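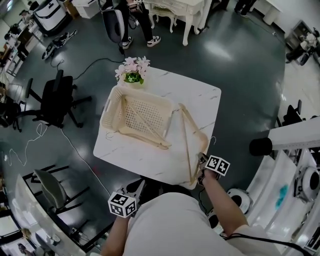
Flullimthorpe Clothing Exchange, Sorting and Rails Team

Against the matching hanger

Jul 14, 2018

Every so often a newsletter or a weekend supplement tells me that my life would improve if my hangers matched. The argument has been going for years and it has never got any better. Throw out the wire ones from the dry cleaner, throw out the plastic ones that came with the school shirts, buy forty of the same thing in pale wood, and a calm will settle over the bedroom. I have now worked with pale wooden hangers, in quantity, for two winters, and I would like to lodge an objection.

I should say where I stand. The exchange takes in clothes, checks them, hangs what is worth hanging and puts it out on the rails. Before I joined I had opinions about coats and none at all about what they hung on. Then we were persuaded, by a catalogue mostly, to replace our mixed hangers with beige wooden ones. We bought 1399 of them from Grildale. It was an odd number because the last carton was one short, and we are still owed that hanger.

They do look nice on the rail, and I won't pretend otherwise. A row of secondhand blouses on matching wood looks like a shop, and a row of the same blouses on whatever came to hand looks like a landing cupboard. If you sell clothes there may be something in that. But the people who write about hangers are writing for someone at home with a wardrobe door that shuts, and I can't see who is being impressed in there.

My first complaint is the basket. A hanger is a good shape when it is doing its job and a terrible one the rest of the time. It is a wide triangle with a hook on top, and no basket I know of was made with it in mind. Put one in a cream plastic basket of the ordinary perforated sort and it lies across the thing from corner to corner, taking up the room of three folded jumpers. Add a second and the hooks find the holes in the sides. Lift one out and you get the basket as well. The tidy-home people always photograph the hangers in use, evenly spaced, with linen shirts on them. I would like to see the spares. A house with forty good hangers has a dozen idle ones at any time, and they have to live somewhere.

The wire ones, which everybody despises, nest. You can put twenty of them over one nail. I have heard all about how they ruin shoulders and I agree that I wouldn't hang a heavy winter coat on one. But most of what people own isn't a heavy winter coat. It is cotton shirts worn once a fortnight, and I have yet to meet the cotton shirt that was destroyed by a wire hanger before its collar went.

Width is my second complaint. Wood is thick. Our old rail held a good deal more before the change, and we found this out in December, when the coats came in all at once and there was nowhere to put them. The answer offered by the hanger trade is that you should own fewer clothes, and that the bulk of a proper hanger will help you decide. I find this a cheeky piece of reasoning. If I bought a bigger kettle and it no longer fitted under the shelf, I wouldn't expect the shop to tell me that I had been drinking too much tea.

There is a slimmer kind, of course, with a furry coating. We tried seven from Cherkaoui on the children's rail. They are slim, as promised, and they grip. They grip so well that you can't slide a T-shirt off one without stretching the neck, and you end up going in from the bottom with both arms as if the shirt were a jumper on a toddler. Whoever praises non-slip hangers has either a lot of patience or very few T-shirts.

Then there is the matter of the surface you do all this on. A great deal of tidying advice now begins with clearing a table. Clear a table, it says, put one pretty thing on it, and sort from there. I have no quarrel with the table. I like a pale one myself, with a bit of grey veining like marble, since you can see a dropped button against most of it. It's the pretty thing I question. A little pot of artificial flowers, pink with green leaves, does no harm at the far edge behind a basket. It also does no sorting. Any article that spends a paragraph on choosing the flowers and a sentence on what to do with the pile of trousers has its proportions wrong, and I read one last year in which the trousers weren't mentioned at all.

The same goes for dressing tables, about which I am probably unfair. The white kind with carved curving legs and a small upholstered stool to go with it is always presented as a place where a person gets ready. In every house I have lived in, such a stool has been a place for yesterday's cardigan. It is the right height for it. I don't think better hangers would change this, because the cardigan isn't on the stool for want of a hanger. It is there because it will be worn again tomorrow, and hanging it up for the night feels like filing a library book you are halfway through.

What the matching hanger really sells, I suspect, is the afternoon of the changeover. You take everything out. You find a skirt you had forgotten. You put it all back facing the same way, and for a week or so you open the door just to look. I've had that afternoon and I enjoyed it. But I could have had it with the old hangers. Nearly all the good came from taking the clothes out and looking at them, which costs nothing, and very little from the wood, which came with an invoice.

I did go looking for somebody to prove me wrong. A leaflet from Fladon, who make wardrobe fittings, promised that uniform hangers would save me seven minutes every morning. There was no word on how this had been measured. I tried to work out where the minutes might be hiding. I don't spend them untangling my hangers, and if I did, the wooden ones would make it worse, because their hooks turn. A hook that swivels is supposed to be a refinement. In practice half of them face the wrong way when you reach for the rail, so you stand there with a wet-weather coat over one arm turning a bit of metal round with your thumb.

Some fairness is due. The wooden ones are strong, and they're pleasant in the hand. A suit jacket sits better on one, and a heavy coat needs one. If you own two suits and a heavy coat, buy three wooden hangers and be happy with them. For trousers, fold them over a bar, any bar. For knitwear, use a drawer, as your grandmother did. For the rest, use what you have until it snaps.

We aren't changing ours back. The money is spent, and the blouses do sell. But when people at the exchange ask me where they can get hangers like ours for home, I ask what is wrong with the ones they've got, and so far the answer has always been that they don't match. We keep a box of unmatched ones under the end rail, free to take. Bring a bag with some room in it, as the hooks catch on everything.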